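Calling all painters, doodlers and mosaic nuts — we need artists for the Grondine pelican trail!

Well, it's finally happening. Those of you who have been reading my ramblings for a while will know I've been banging on about a sculpture trail for Grondine ever since I spent a very soggy weekend chasing painted owls with my sister-in-law and came home with blisters and a full camera. The council has said yes, the foreshore traders have said yes, and next August our streets are going to be full of pelicans. Big ones!

I've been roped in to look after the artist call-out (my own fault, I put my hand up), so please read on if you've ever fancied letting loose on a bird that's taller than you are.

What we're after

We'd love to hear from anyone who works in colour: muralists, sign writers, illustrators, textile people, tattooists, ceramicists who don't mind a challenge. You don't need a degree or an exhibition history. Dale Melnyk, who is running the trail with me, had never painted anything bigger than a letterbox before he did his first sculpture for the Boretia trail, and that one ended up outside the library for good. Schools and community groups have their own programme with smaller birds — please don't use this form for those, Viera Beneš is looking after them and will have her own page up soon.

How it works

You send us a design on the pelican template (front, back and both sides, please, as the sponsors like to see the tail). All the designs go into a book, and the sponsors choose from the book at an evening do at the Varma Hotel. If yours is picked you get a blank white fibreglass pelican, a fee of $900 and up to $100 back for paint and materials on top of that. Keep your receipts! I can't stress that enough, Marcela Michalík does our accounts and she has already spoken to me about mine.

You can send in as many as three designs. Last I looked the template had been downloaded 953 times, so I'm hoping a good few of you are already scribbling away.

Where you'll paint

Cloltonari are lending us their old showroom as a shared studio, open from 8 am until 9 pm. There's a sink, a kettle and decent parking for a ute or trailer. You're welcome to paint at home if you've got a shed with a wide enough door, but measure it first, wings and all. Delivery both ways is covered if you're in the shire.

A few fiddly bits

No logos or advertising in the design, and nothing that sticks out where a toddler could run into it. Acrylics work best under the varnish we use. Mosaic is fine but talk to Jhun Tan before you start gluing, as he has to be able to lift the thing afterwards. You keep the copyright in your artwork, and we ask for permission to use photos of it on the trail map and the postcards.

With your design, please send up to 500 characters telling us about yourself and what the pelican is called. Puns are very much encouraged.

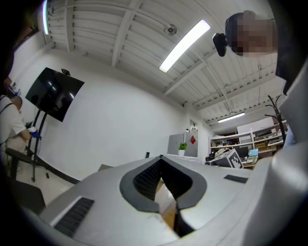

Once the entries close, Alžběta Hudec and I will write back to every single person, picked or not, so do check your junk folder. If you can't get the template to print, there are paper copies at the front desk of the library, and the staff there will happily take your finished design and pop it in our box. Any questions at all, leave a comment underneath and I'll answer when I'm home from work. Now go and sharpen those pencils!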